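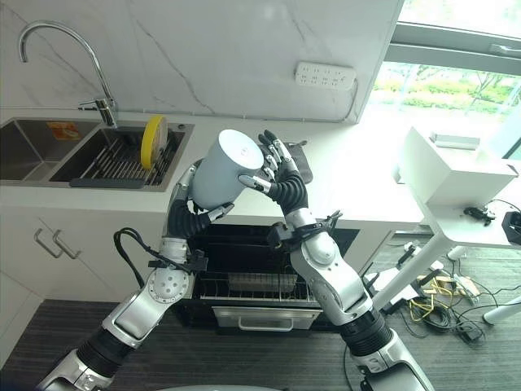 The kitchen work at the Druvlow house is where most of my time went this period, so I'll start there. You'll remember that in May I was still complaining about the old sink, and I'm happy to say that's behind us! The new stainless steel double one is in, with the drying rack living in the right basin, and I love it already. The yellow-rimmed piece has more or less claimed its own spot in there. I haven't peeled the orange sticker off the far wall of the left basin yet (it's on my list, along with a dozen other tiny things).

Money first, I know you like it up front. The kitchen line in the Druvlow grant was 3699 dollars, and I've spent over 1000 of it, mostly on the sink and the plumbing underneath. The countertop came from Palacios and got here early, so we didn't pay for storage. Filtville still owes me an invoice for the water filter. I've asked twice and will keep bugging them.

The dishwasher is the other big item. I went back and forth on this one for weeks, you've seen the emails, but with people eating in shifts we really do need it. I've been working out a loading order that anybody can follow without a lesson from me, and mugs are the tricky part. They want to roll if you lay them down, and they take up a silly amount of room if you don't watch the spacing.
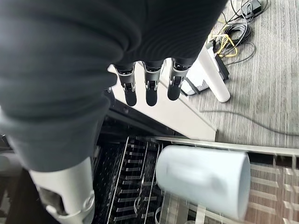
White mug on its side in the pulled-out rack, dishwasher trial, Druvlow kitchen.

I'd like to put a one-page loading guide on the wall next to it before we open to the Drilavel group. A draft is done, but it's too wordy and I keep adding to it, so expect something shorter next time. I'd also like 80 dollars moved from the paint line to cover spare mugs and plates. Paint came in cheaper than I'd guessed (yay), so it shouldn't hurt anything.

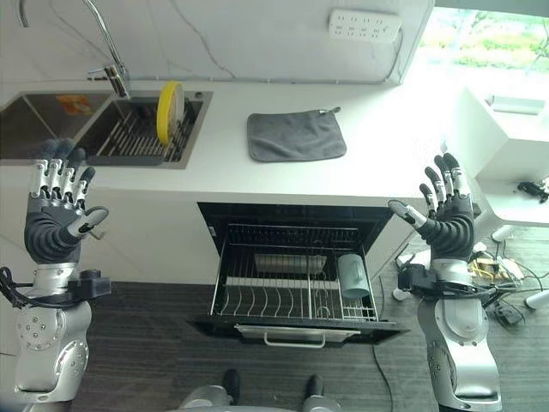 Still to do before the next report

- Tidy up the thin gray cables on the wall by the power strip. They bother me every time I walk in.
- Put up a hook for the gray towel, which has a hanging loop and still ends up flat on the counter.
- Finish the loading guide and send it to you.
- Get the Filtville invoice paid and filed.
- Pick a date for the Drilavel group's first meal. I'm hoping for 5 tables, but I'd settle for fewer.

Report sent 13/06/2022. If the 80 dollar move is okay with you, a quick yes by email is plenty.

Contact | Copyright Druvlow Kitchen Project | Back to top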